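We use cookies to keep this site working. Accept | Settings

HOUSEKEEPING AND ROOM STAFF WANTED – Sutter House, Purnberg

Peltent Stays is hiring for the busy season. 108 rooms, friendly team, start in August or sooner if you can. 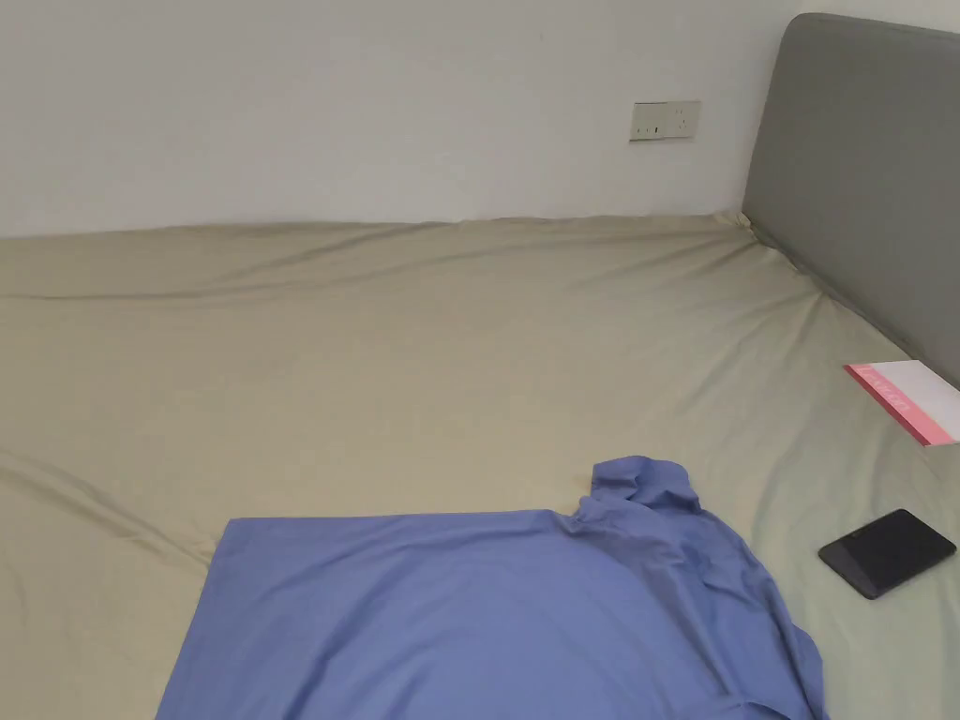
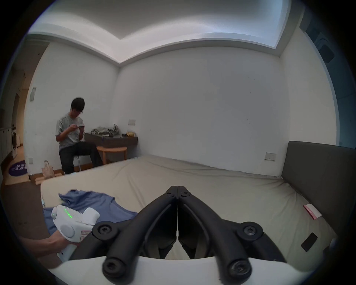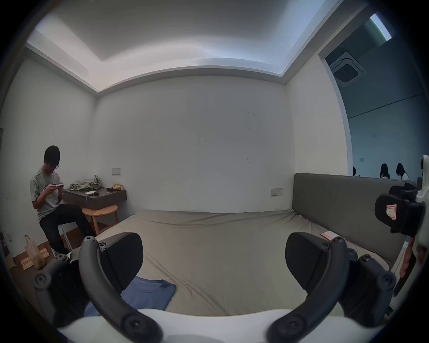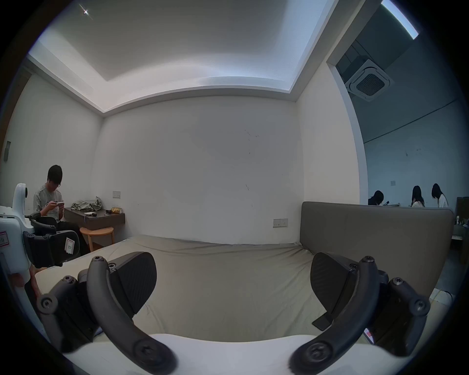

What we need: room attendants, 3 laundry helpers, one night desk person. Full time is 40 hours. Part time possible, just ask. Early shift starts 7 a.m., late shift ends 9 p.m. Desk is overnight obviously.

No experience needed for rooms, we train you. Desk – some hotel work please, and decent English. Second language a big plus.

You get: paid training, staff lunch, free parking behind the Ekton building, discount at our other places. Staff rooms availble for people moving to Purnberg, limited so tell us early.

To apply: short note plus when you can start. No long cover letters. Drop it at the front desk or use the form, job code 459. We answer everyone, usualy within a few days. Couples and friends can apply together – put both names on it.

© Peltent Stays | Contact | Back to top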